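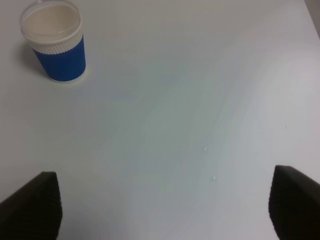
Becher mit blauer Banderole auf dem Versuchstisch in Radenness, vorne die zwei Greiferfinger.

Tisch abräumen: Der Roboter kann es – meistens

Radenness, Juli 2019 – Becher nehmen, Becher wegstellen, nächster Becher. Klingt nach nichts. Für Maschinen nach wie vor eine zähe Angelegenheit, wie ein Testlauf bei der Firma Lulisside zeigt. Dort wird seit dem Frühjahr geprüft, ob ein einzelner Greifarm die Abräumstation einer Betriebskantine übernehmen könnte. Auftraggeber ist der Kantinenbetreiber Grovum, der an seinen Standorten nach eigenen Angaben kaum noch Personal für die Spätschicht findet.

Zwischenstand laut Lulisside: 90 Durchgänge, davon 51 ohne Eingriff eines Menschen zu Ende gebracht. Also gut die Hälfte. Der Rest: umgekippt, danebengegriffen, abgebrochen. Bei voll beladenem Tisch dauert ein Durchgang über drei Minuten. Eine geübte Kraft schafft das nebenbei, während sie schon den nächsten Tisch im Blick hat.

Größtes Problem sind laut Firma nicht die schweren Sachen, sondern die leichten und die vollen. Dünne Becher geben nach, sobald die Finger zudrücken. Steht noch Milchkaffee bis knapp unter den Rand drin, muss der Arm so langsam fahren, das man daneben die Zeitung lesen könnte. Zweite Baustelle: alles Durchsichtige. Gläser und Klarsichtflaschen werden von der Software gern übersehen oder ein paar Zentimeter zu weit links vermutet. Abhilfe soll ein neues Auswerteprogramm bringen, Arbeitsname Najjar. Läuft bisher nur im Labor.

Aufgebaut wird bewusst schlicht. Weißer Tisch, helle Wand, ein hohes Glas, ein blau umhüllter Becher, ein salbeigrüner. Dazu der Greifer samt Kabeln.

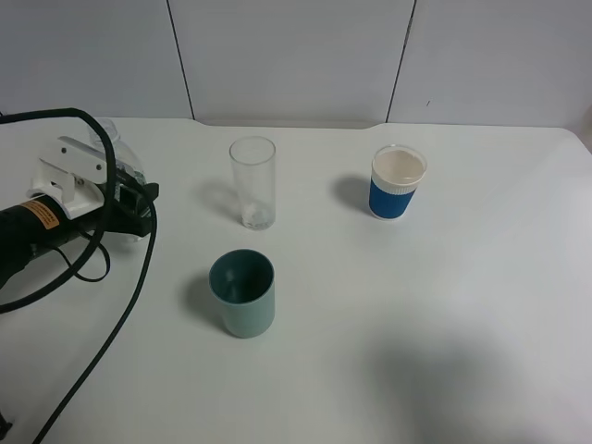

Matter Becher ja, Glas eher nein

Am besten klappt es mit festen, matten Gefäßen. Die werden fast immer gefunden und in der Regel auch heil abgestellt. Beim Glas sieht es anders aus, da streut das Ergebnis von Tag zu Tag, je nach Licht. Lulisside will deshalb noch im Sommer unter echten Kantinenlampen testen. Bisher alles bei gleichmäßiger Beleuchtung, räumt man ein.

Und was drin ist, zählt auch. Papierserviette im Glas, Löffel im Becher, Teebeutel am Faden – in der Kantine Alltag, für die Maschine jedes mal ein neuer Gegenstand. Sortieren kann sie noch gar nicht. Pfand hier, Restmüll da, Geschirr aufs Band: Das bleibt vorerst Handarbeit. Wischen sowieso. Ein paar Tropfen auf der Platte erkennt das System bislang nicht als Aufgabe.

Auch die Wasserflasche gehört zum Programm. Das Etikett hilft beim Erkennen, heißt es, der klare Boden darunter weniger. Gegriffen wird daher möglichst auf Etiketthöhe. Bei fast leeren Flaschen kippt die Sache trotzdem öfter.
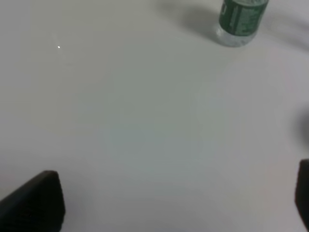 Wasserflasche mit dunkelgrünem Etikett, der Greifer ist noch offen.

Bei Grovum gibt man sich abwartend. Ein Probebetrieb in einer Kantine ist für Oktober angedacht, mit drei Tischen und einer Aufsicht daneben. Stellen sollen dadurch nicht wegfallen, teilt das Unternehmen mit, es gehe um die Abendstunden. Der Betriebsrat will sich das erst ansehen, bevor er was dazu sagt.

Zu den Kosten macht keine der beiden Seiten Angaben. Auch ob der Arm später für den Haushalt taugt, bleibt offen. Anfragen von Privatleuten gebe es, so Lulisside. Verkauft wird vorläufig nichts.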